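Reading a Pale Tabletop: A Conversation at the Clarnska Refinishing Shop

The Clarnska shop in Skistport takes in tables from offices, libraries and schools, and sends them back with a new surface. Most of the work is on light-colored wood. The shop manager, who has run the finishing side since the business moved to its present building, asked that the interview stick to the work and that no names be used. We spoke in October, in the room where finished tops are checked before they go out.

The shop logs every top by number. The one on the bench when I arrived was 3296, from a reading room, in for rings and a dull patch where people rest their forearms.

"Forearms are the most common complaint," the manager said. "Customers write 'stain' on the form. It's usually wear. The finish has been thinned by sleeves and skin oil, and the wood underneath has started to pick up dirt. If you treat it as a stain you reach for bleach, and then you have a light patch where you had a dark one."

The first step is an inspection that takes place before anything is cleaned. A single lamp is set low at one end of the top and moved along the side by hand. The inspector looks for breaks in the reflection and marks them on a paper sketch.

"You want the light to come in low. With overhead light a top looks flat and everyone is happy with it. Drop the lamp and you see the dents, the old brush marks, the place where somebody once sanded a spot by hand and went too deep."

I asked whether glare was a nuisance during inspection. The answer was that it depends on what the inspector is looking for. Inside the bright area the color of the wood can't be judged at all. The edge of the bright area, where it falls off into the normal tone, is where the condition of the film can be read. A soft edge means a low sheen or a film that has been scuffed evenly. A hard edge means gloss. An edge that is soft on one side and hard on the other means the top has been worn or repaired unevenly.

"So we move the glare across the table and watch its border. The middle tells you nothing."

Color is judged separately, from a position where no reflection reaches the eye. Pale wood gives trouble here. A top that looks cream near a lamp will look tan an arm's length away, and neither reading is wrong. The shop's rule is to compare the sample block and the top in the same place, side by side, then swap them left for right and compare again.

"We had a batch of matching tops rejected once. The customer held the block at the bright end of the room and looked at a table at the other end. I drove out there and put the block on the table. It matched. We changed the delivery sheet after that, and it now says where to stand."

After inspection the top is washed with a mild soap solution, wiped with clean water and left for 90 minutes before sanding. I asked why that figure. The manager said it came from a run of moisture readings taken on the shop's own stock, in the shop's own air, and that another shop should take its own. In summer it could be shorter. They leave it alone so that the schedule on the board stays the same all year.

Sanding is done along the grain, including the hand work. On a top with curved or wavy figure, "along the grain" is an approximation. The lines run from end to end in general but drift sideways, and a straight stroke will cross them at a slight angle in some places.

"You follow the board and accept it. If you try to steer around every curve you get uneven pressure, and the pressure marks are worse than the crossing. What you can do is stop at a finer grit before you judge it. Cross-grain scratches show up at coarse grits and make people panic."

Knots get more attention. They are denser than the wood around them and sand more slowly, so a soft pad will leave them standing slightly high. The shop uses a hard block over any knot or swirl, even the faint ones. Finish also soaks in at a different rate there, and the first coat is checked for dry-looking spots before it sets.

"Faint knots are the ones that catch new people. A dark knot, everybody slows down. A faint one you go straight over, and you find it again when the finish is on and the lamp is down low."

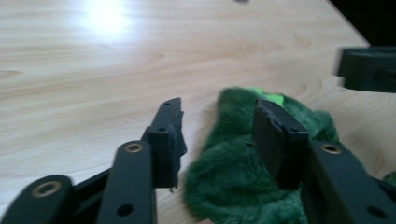 A light wooden tabletop: fine wavy grain, faint knots, and a patch of reflected light at upper left.

The finish currently in use is a clear waterborne product sold to the shop under the name Trimex. It goes on in three thin coats with a foam pad. Before that the shop used an oil from a supplier called Wieser, and still keeps it for customers who want to maintain their own furniture.

"The oil is easier to repair. You rub the worn place back and put more on. But it takes the color down — it makes a pale top warmer, and it goes on getting warmer. Some people like that. A library that bought pale tables because it wanted pale tables doesn't."

Between coats the surface is rubbed down lightly. The last coat is left alone unless the customer has asked for a particular sheen, in which case it is worked with pads up to 2000 grit and then checked with the lamp again. The manager does not recommend the finer grits for work tables. A higher polish makes reflections brighter, and people who read or write at the table will complain about the light long before they complain about scratches.

"I ask where the table is going and where the light comes from. If there's a strong light on one side, I push for a lower sheen. They can turn the table, but they won't, because the outlets are where they are."

Dust is the last problem on the list and takes up more of the day than I had expected. A dark speck on a pale surface is visible from across a room. Some are loose and can be wiped away. Some are in the film and have to be cut out with a blade and leveled. Some are in the wood itself and will never come out. The checker's first move is always a dry cloth, then a fingernail, and only then a blade.

"I've watched somebody spend a quarter of an hour getting ready to cut out a crumb. Wipe it first. If it's still there, feel it. If you can't feel it, it's under the film or in the wood, and then you write it down and tell the customer."

Last season the shop finished 226 tops. The manager keeps the inspection sketches for all of them, folded in with the job sheets, and goes back to them when a table returns. Most returns are for the same area as the first time. The user sits in the same place, and the wear forms in the same place.

I asked what owners could do to put off the next visit. The advice was plain. Wipe the top with a damp cloth and dry it. Lift things instead of sliding them, particularly anything with metal or hard plastic on the underside. Keep furniture polish away from it, as silicone in the polish will make the next coat of finish pull into craters. Rotate the table end for end once a year where the room allows it.

"And look at it from down low now and then. Crouch at the end and look toward the light. You'll see the wear coming a year before it goes through, and at that stage it's a light rub and one coat. Once it's through to the wood you're sending it to us and working off a folding table for two weeks."

Top 3296 was due for its second coat that afternoon. The forearm patch was no longer visible from where I was sitting. The manager lowered the lamp, moved it along the edge, and penciled one small cross on the sketch, near the far corner.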